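Spent the morning at the Matlala open day and I have a lot to say about robot arms now. Thread, sorry, it's a long one. 1/14

So Matlala is the old seed warehouse by the rail yard, and once a year in November they let the public in to see what the robotics people have been doing. I signed up the minute the email came out. They capped it at 200 visitors and I got ticket 126. 2/14

First stop was a talk about a project called Pallivar. The goal is simple to say: get an arm to pick small things up off a table and put them where they belong. Parts, fruit, toys, whatever. The talk was short and had hardly any slides, bless them. 3/14

Then they walked us to the table and I stopped taking notes, because look at it – 4/14

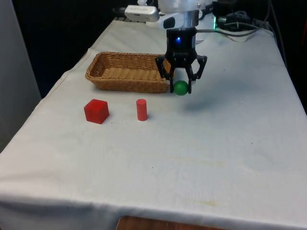
Pallivar table at the Matlala open day: green ball in the gripper, red cube and red cylinder still on the cloth.

I love how plain the setup is! A white cloth, a wicker basket, a few little shapes. You could put it together from your kitchen (well, apart from the arm). 5/14

A kid near me asked why the cloth was white. Answer from the team: it makes small objects easier for the cameras to pick out, and they don't roll as much as on bare wood. She then asked if it could fold the cloth. Big laugh, and then a very serious "not yet." 6/14

The thing I hadn't thought about is how much a ball differs from a cube. A cube has nice flat sides to grab. A ball gives the fingers hardly any surface, and if you nudge it, off it goes. They told us the ball took them 135 practice tries before they trusted it in front of guests. 7/14

Also learned that the team keeps every attempt, good or bad. They want 1,000 saved for this one task before they move on to new objects. The bad ones are worth keeping too, apparently, and I find that kind of comforting. 8/14

Up close the fingers are gorgeous, by the way. All these black links and tiny screws, and then a little green ball sitting between the tips. 9/14 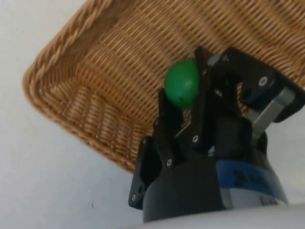
Asow Manipulation Group · Matlala

That's who runs the table. They were so patient with us! I asked what the hardest part of the whole job is and got three different answers from three people, who then started debating each other while I stood there enjoying it. 10/14

One said seeing. One said holding. The third said letting go, and she won me over. You have to be over the right spot, open at the right moment, and not have the thing hop off somewhere. Baskets are tricky too, with that raised rim all the way around. 11/14

Next door was Uderora, the sorting line demo. Very loud, very fast, big crowd. I watched for ten minutes and went straight back to the ball and the basket. I think slow robots are more fun to watch – you get time to root for them. 12/14

Practical stuff if you want to go next year: get there before 10 a.m., the tables get packed by lunch. Wear shoes you can stand in. Coffee is by the loading dock and it's fine. Ask questions, even basic ones, they really do want them. 13/14

I have a few more pictures from the Uderora side and will post them tonight once I've sorted through them. If you were there too, tell me which table you liked best! 14/14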